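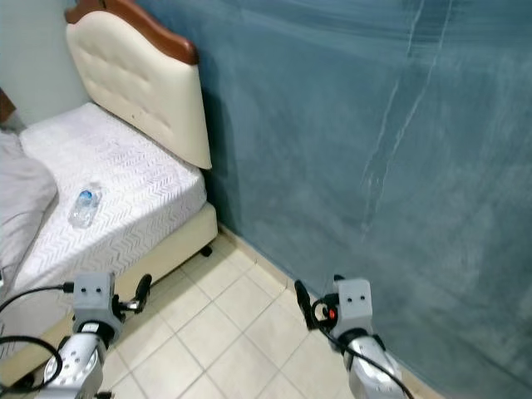 How to read a joint statement after a foreign minister's visit

Two ministers meet, a page and a half of text comes out, and by dinner someone is calling it a breakthrough. I would hold off. Most joint statements can be read properly in an evening, and you don't need a contact at the ministry to do it.

1. Get both versions
Each government posts its own, usually in its own language first. Take both, even if you have to run one through a translator. When Sumau and Clakden wrapped up their border talks in August, the Sumau text said the two sides "agreed to reopen" the river crossing. The Clakden text said they "discussed conditions for" reopening it. Those are very different promises, and most of the news reports quoted only the first.

2. Find the previous statement
Put it next to the new one and mark what changed. Expect a lot of copying. In the Clakden case nearly everything was carried over from the spring, including a paragraph on student exchanges that has never, as far as I can find, sent a student anywhere. What you want is the sentence that disappeared. The spring text mentioned fishing rights. The August one didn't.

3. Grade the verbs
"Will" is worth something. "Intend to" is worth less. "Noted," "welcomed" and "exchanged views" are worth close to zero. "Frank" usually means they argued, though I've seen it used for meetings that were merely dull.

4. Be suspicious of round numbers
The Sumau side announced 100 new work permits and a loan of $50 million. Ask whether the money is new. Look for it in the last budget, under any name. If it was already there, you are reading a rerun.

5. Look for a date and an office
A pledge with no deadline and no agency attached to it can be dropped quietly. A "working group" counts only if the text says who sits on it and when it meets.

6. Wait
Check again after 3 months. Did the crossing open? Did either parliament get a bill? I keep a plain text file with one line per promise and the result next to it. Mine has 105 lines now, and the column marked "done" is mostly blank.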